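Home About Archive House Notes Contact

Basement storage, revisited: clearances, depth and labels

January 2020

5 min read

The storage wall in the basement has been rebuilt. The first version went up in April, the spring we moved to Fleswood, and it was wrong in several respects that only became apparent under load. These notes record the dimensions and the reasoning for the second version, mainly so that I don't have to work them out again.

The wall is poured concrete, unfinished, and faces north. The available run between the furnace closet and the foot of the stairs is 1552 mm. The original plan used Grallar steel shelving in two standard bays, bought on the assumption that the nominal width on the box was the overall width. It was the width of the shelf panel only. The uprights sit outside the panel and the feet sit outside the uprights. Two bays fit, but the last foot was hard against the stair stringer and the unit could not be squared. Every shelf had a slight rack to it, and the clips on the lower left corner worked loose twice.

The replacement is a single frame in construction lumber, with three uprights on each face and plywood decks. It is less adjustable than the steel and much stiffer. The decks are screwed into ledgers. If a deck has to move, the ledgers move with it, and in practice I expect this to happen once or never.

Moisture

The first version stood directly against the concrete. This was a mistake. The wall does not leak, but it is cold for most of the year, and humid summer air condenses on it wherever circulation is poor. Cardboard boxes on the bottom shelf had gone soft along the back edge by the end of August, and one carton of paper records had a visible tide line.

The new frame is held off the wall by 50 mm, using offcuts as spacers at the top and mid-height only. The floor end is left clear so that air can enter at the bottom and leave at the top. The feet stand on plastic shims. I put a hygrometer behind the bottom deck through the autumn and the reading tracked the rest of the room closely, where before it had been noticeably higher. The dehumidifier setting is unchanged. I have not been through a summer with this arrangement, so the result is provisional.

Cardboard is no longer used below waist height. Anything that can be harmed by damp goes in plastic, and anything that can be harmed by being sealed in plastic (leather, mostly, and the canvas tent) hangs from a rail under the stairs.

Vertical spacing

Even spacing looks tidy on a drawing and wastes a good deal of volume. The contents of a basement fall into a small number of heights, and the decks should follow them. I measured what we own, grouped the heights, and set the decks accordingly: tall at the bottom for the canning pot, the cooler and the camp stove; medium in the middle for bins; shallow at the top for light things that are used once a year.

Each opening needs hand clearance above the tallest item. For a lidded bin this can be small, as the bin is pulled out by its end. For an open bin it has to be large enough to get a forearm in at an angle, or the bin has to come out every time. I allowed too little on the first version. The consequence was that things were put back on top of the bins and not inside them, and by Thanksgiving the middle shelf was a layer of loose objects over a layer of containers.

Heavier items are between knee and chest height, except for the water jugs, which live on the floor. My sister-in-law, Kirsten Lavoie, stocks a walk-in cooler for a living and objects to anything heavy being stored above the shoulder. Her rule has been adopted without modification.

Load

Deflection was the other complaint about the steel. The panels were rated well above anything I put on them, but the rating assumes a uniformly distributed load, and a basement shelf is rarely loaded that way. A box of floor tile occupies very little area. The plywood decks have a stiffener glued and screwed along the front edge, and with the tile, the paint and the spare brake rotors all on one deck the sag at midspan is less than I can measure reliably with a straightedge and feeler gauges.

There is no finish on the plywood. I considered a coat of varnish and decided that the improvement in cleaning did not justify having the basement smell of it for a week.
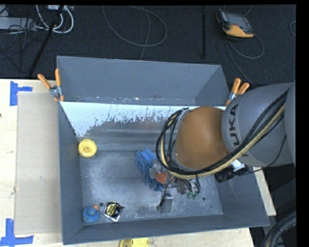

Bin depth deserves more thought than bin footprint. Footprint is dictated by the shelf; depth is a free choice, and most people choose as deep as the opening will take. I did too. Retrieval effort rises quickly with depth, since every item that is not on the top layer requires the ones over it to be moved and then replaced. Shallow bins cost more per litre and use more of the wall on air gaps and rims, and I now think they are worth it for anything smaller than a shoe. A large, deep rectangular bin, of the kind sitting on the wooden tabletop, is good for bulky things of one type: sleeping bags, life jackets, winter boots. Filled with mixed small hardware it becomes a place where hardware is lost. Grey is a poor colour for the purpose as well. Under a single basement fixture the inside of a deep grey bin is dim toward the bottom, and dark fasteners are difficult to pick out. I have moved small parts into translucent Hafstein trays with dividers and kept the opaque bins for textiles.

The trays are not perfect. The divider slots are loose enough that washers migrate from one compartment to the next if the tray is tilted, and the lids are not interchangeable between the shallow and the standard size, although the outside dimensions are identical. A strip of foam weatherstrip under the lid cures the first problem.

Labels

Labels go on the short end of the bin, at the same height on each one, and they name the contents and not the category. "Extension cords" is useful. "Electrical" is not, and it accounted for most of the searching under the old arrangement. I used Jasine tape, black on white, in the widest size the printer accepts. It adheres well to smooth plastic and poorly to the textured kind. On the textured bins the surface was sanded lightly and wiped with alcohol first, and so far nothing has lifted.

I also kept a written inventory taped to the end upright for a while. It went out of date within a month and has been removed.

Still to do

The light is the remaining weak point. The existing fixture is behind the user when they face the shelves, so the middle openings are in shadow. An LED strip under the front edge of each deck would fix it, but the stiffeners are in the way and I would have to notch them or mount the strip behind, where it would shine on the bin fronts at a shallow angle. I may simply move the fixture. The box is surface-mounted and there is enough slack in the cable to bring it almost to the line of the uprights.

The steel bays are in the garage and hold paint trays and the snow brush. They are still out of square.

Recent posts

Sealing the rim joist, part 2
Furnace filter sizes and what is printed on them
Stair treads: squeak diagnosis
A replacement latch for the cold room door
Notes on a slow floor drain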